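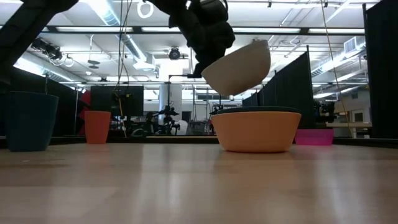

Stacking vessels are sold by capacity, but the measurement that decides whether a set works in a small kitchen or workroom is the rim. Two bowls with the same volume can nest cleanly or jam, depending on the flare of the wall and the thickness of the edge. The larger orange-tan bowl has gently flaring sides and a dark green rim, and the smaller beige one is held on its side directly over it. Tilted entry is a fair check on clearance. A bowl that goes in level will often catch when one side leads.

Gallery – Storage – Tableware – Measurements – Archive

December
By the Jenton bench notes editor

This gallery belongs to the Tinddale shelf project, which compares how mixed vessels share a surface. The full list has 46 pieces. The pieces on this page come from the Flelgate group, chosen for differences in height and wall angle. Color was ignored in the selection, although it does make the entries in the log easier to match to the objects.

Each piece is measured at three points: outside rim, inside rim and base. Inside rim is the figure most catalogs leave out. For the widest bowl in the full list, the stated capacity is 1034 ml, filled to the brim. Usable capacity is lower, and we log it separately at a fill line 24 mm below the edge.

Soft contents are treated as a separate case. Fabric and padding compress, so they can be pressed past a rim that would stop a rigid insert of the same width. They also spring back, and a bowl that holds a soft bundle neatly may have no room left for a second bowl on top.
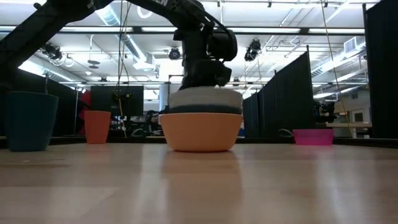
Layered soft piece in the peach-orange bowl, gray and dark navy bands. Tall teal cup and smaller orange cup to the left, shallow pink bowl to the right.

Spacing notes: tall, narrow forms go to one side and low, wide forms to the other. The low bowl can sit toward the back without being hidden, provided that nothing tall stands in front of it. Leave about 4 cm between neighbors if the pieces will be lifted straight up, more if they will be tipped out.

Rim measurements for the Bogale group are still being entered. Base diameters are complete and will be added to the same table.

Previous gallery – Next gallery – Back to Storage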